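Pronbridge Community Kitchen
Cooks and hosts wanted for the neighborhood supper season

We're looking for people who love feeding other people! Pronbridge Community Kitchen is getting ready for its next season of suppers, starting in June, and we have openings for two paid part-time cooks and a handful of unpaid supper hosts. If you can make a big pot of soup taste like somebody cared about it, please read on.

Last season we served almost 2000 plates of food. People came on their own, with toddlers, with grandparents, with a neighbor they'd only just met in the line. We cook from scratch with whatever the growers and the Kedico market stalls have plenty of, so the menu moves around a lot. One evening it's bean stew and cornbread, the next it's a squash curry that everybody wants the recipe for (ask us, we'll write it down for you).

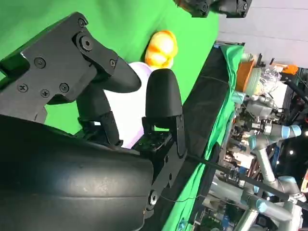
Supper cook, part time, two openings

You'll plan and cook one supper a week for up to 53 guests, working with one other cook and a small prep team. The season lasts 26 weeks. Shifts start at 2 p.m. and finish at 8 p.m., and that includes cleanup and a proper sit-down meal with everyone else. We really mean the sit-down part – it's the best half hour of the day.

We'd love to hear from you if you:

have cooked for large groups before, in a restaurant, a school, a camp or a very big family
are comfortable changing a menu at noon when the delivery isn't what you ordered
know your way around food allergies and take them seriously
can lift a full stockpot with help
have a food handler card, or are willing to get one before you start (we pay for the course)

You don't need a culinary degree. Our longest-serving cook learned everything in a church basement and makes the best dumplings in town.

Pay is hourly and we'll tell you the rate on our first call, before you've spent an evening on an application. You'll also get your meals, an apron and a bus pass for the season.

Supper hosts, unpaid

Hosts open the doors, set out the dishes, carry plates to anyone who'd like that, and sit down to eat and chat. You'd be with us from 5 p.m. until 8 p.m., as many or as few weeks as you like. Teenagers are welcome with an adult along. Spanish or Portuguese would be wonderful, and so would any sign language at all.
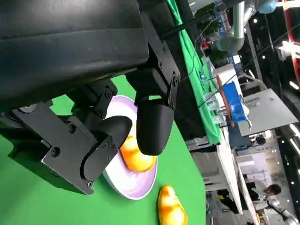

Mamo table

Mamo is our once-a-month special supper, where one household plans the menu and our cooks help them make it for the whole room. We have 3 dates still open and we'd be so happy to fill them. Past menus have included pierogi, jollof rice, and a whole evening of pancakes, both savory and sweet. We buy the ingredients. You bring the recipes and, if you feel like it, the music!

How to apply

For the cook positions, send us a short note saying what you've cooked and for whom, and a menu you'd enjoy making for a full room in early summer. A résumé is fine but a plain letter is just as good. We invite everyone on the shortlist to a paid trial shift.

Hosts and Mamo households can sign up with the form at the front desk, or ask for one by email and we'll send it over. The kitchen is on the ground floor of the Ania Building, with the step-free entrance on the parking lot side. You're welcome to drop in any supper evening before you apply. Come hungry.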